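Monday, by Da-eun Han

Hwa-young Choo talks about cushions the way other people talk about football. She runs home trials for Clestura, the tidying service from Plustham that puts a two-armed robot in your living room for a monthly fee, and she was grinning before I had my coat off.

"Everyone asks about dishes," she said. "I love the sofa! A cushion is soft, it folds, it slides off leather the second you let go. If we can do cushions well, I sleep well."

The service is on trial in 16 homes in Pollholm, and I've had it in mine for three evenings now. It's slow – a full tidy took 52 minutes – but I kept putting down my book to watch. Choo laughed when I told her that. "My mother pulled up a chair."

What does it still get wrong? "Blankets," she said right away. "Fringe especially. And it's too polite about cats, it will wait forever."

Her colleague Reynaldo Estrella handles the hands, and he's just as keen. "Leather is slippery and it wrinkles, so I want the fingers coming in low, near a corner," he told me. "Then a light squeeze, and up."

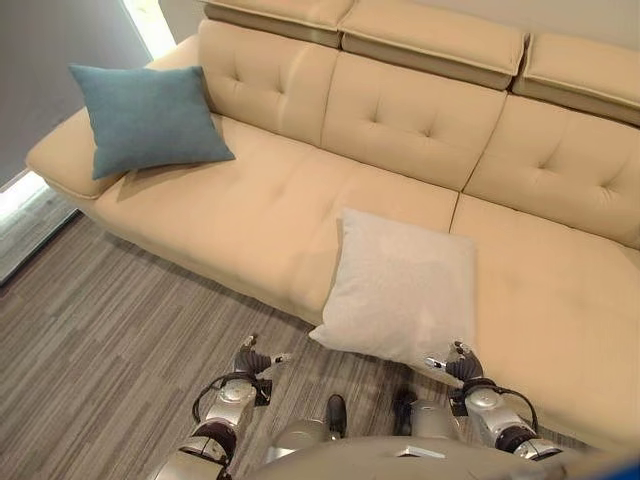
Reaching down toward the pale cushion, with the teal one still leaning in the corner.

Estrella would like softer fingertips next, and a quieter left wrist. Choo wants blankets sorted by February. I'm keeping mine for the rest of the trial, and I've asked whether it can learn to fold a bathrobe.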